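How to track down a finger that goes limp partway through a run

If you have a Huvon hand, or any of the tendon-driven hands built on the same idea, sooner or later you will meet the problem I want to go through today. You start the morning with all four fingers and the thumb behaving beautifully, and then, well into the run, one finger closes a little late. A while after that it closes a little less. By lunchtime it is hanging there like a wet sock and the controller is still telling you that everything is fine!

I lost the better part of October to this, so please learn from my mistakes and save yourself the trouble. You will need a small hex driver, a soft brush, a notepad and a good lamp.

Start by making things safe. Press the stop, switch off the arm's power at the supply, and wait two minutes before your fingers go anywhere near its fingers. I know that feels like forever when you are itching to get going. A limp finger can still have tension stored behind it, though, and it can snap shut when you free whatever is holding it. Azadeh Shirazi, who taught me most of what I know about these hands, got a very sore thumbnail that way and still brings it up.

Next, with the power off, move each finger gently by hand through its whole travel, starting with the index and working across to the little finger. Go slowly. You are feeling for a gritty patch, a click, or a spot where the finger suddenly gets easier to move. Write down what you feel before you go on to the next one, even if it seems silly (I always think I'll remember, and I never do).

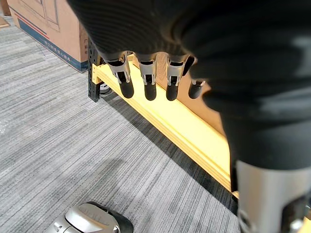 If the finger moves smoothly all the way, the joint is probably healthy and your trouble is further up, in the tendon or the motor. Turn the power back on, keep your hands well clear, and open the log viewer. We use Pakzad, but any viewer that shows motor current will do. Ask the bad finger to close on nothing, at low speed, 40 times in a row, and watch the current. A tendon that is slipping on its spool gives you a line that sags bit by bit. A motor that is overheating gives you a flat line and then a sudden drop when the driver cuts it back.

Mine sagged, and the first big dip came at cycle 29. I had been blaming the motor for weeks – I had even ordered a new one from Iltden – and all that time the little clamp screw on the spool had been backing out.

To fix a slipping spool, power down again and wait your two minutes again. Take off the cover, pull the slack out of the tendon, and snug the clamp screw until it just stops turning easily. Please don't lean on it. Brush out any dust while you're in there, put the cover back, and repeat the test.

One more thing, and this is the part I feel strongly about. Set a position error limit on every finger, so the hand stops and complains when a finger isn't where it should be. Ours had been left off, and at Cikidau that meant a dropped part and a very loud bang. I now check the clamp screws every 6 weeks and keep the notes in a folder by the supply switch.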